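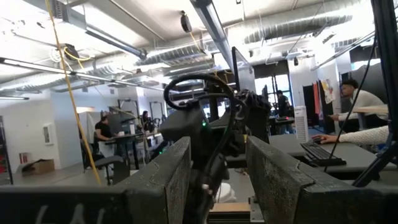
Last modified: 12/05/2020

4. Setting and materials

The sorting sessions of the Plallevton study were held in a working office. An earlier round, carried out at Bruviseck in October, had used a closed room with plain walls and no daylight. Its results were clear but of limited use to readers who have to set out small parts in the rooms they already have. We therefore moved the second round to a room in which other people were at their desks, and left the furniture where it stood.

4.1 The room

Daylight enters through glass doors and windows, and the wall beside them is white. Desk work carried on throughout the sessions, and no one was asked to keep still or to stay away from the glass. A white air purifier of the tower type stands on the floor next to one of the desks. Coats and other garments were allowed to remain where their owners had hung them. We consider these details relevant, as a strong patch of red or a bright window in the background may affect how quickly a small coloured object is picked out. The question is taken up again in Section 5.

4.2 The sorting surface

The surface is white and rectangular and is held in a black metal frame, with a plywood panel along the left edge and another along the right. A raised wooden shelf on black metal legs is placed at the middle of the far edge. It gives a second level, on which dishes can be kept apart from those in use below. The floor is laid with grey tiles and marked with black tape. A typical layout of the dishes is given in Figure 2.

The white surface was chosen for contrast, but it is glossy, and a ceiling light can leave a bright stripe down it. Dishes placed on such a stripe were harder to tell apart by colour in our trials at Bruviseck, the paler ones most of all. The layout plan drawn up at Rernuvitz asks that the middle of the surface be kept clear for this reason.

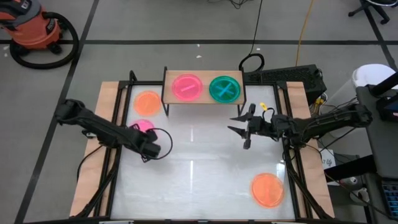
Colour was the only cue used for matching. The dishes are petri dishes in orange, pink and teal-green, and the short sticks that go with them are pink or teal. Orange has no stick of its own in the set. An orange dish is thus a place where nothing should be put, and any stick recorded there was entered as an error. The orange dishes were supplied by Sarıgül and vary a little in how much light they let through. We did not replace them, and we did not treat them as separate classes in the analysis.

Sticks may lie singly or across one another. Crossed sticks were accepted as correctly sorted if both matched the dish, whatever the angle between them. A stick resting on the rim was recorded as outside the dish.

4.3 Record keeping

The study comprised 100 sessions. The position of each dish was written down before a session began and again when it ended. Dishes were returned to the written layout between sessions, including those on the shelf. Where the two records disagreed and the difference could not be explained from the notes, the session was kept in the totals but left out of the comparison by position.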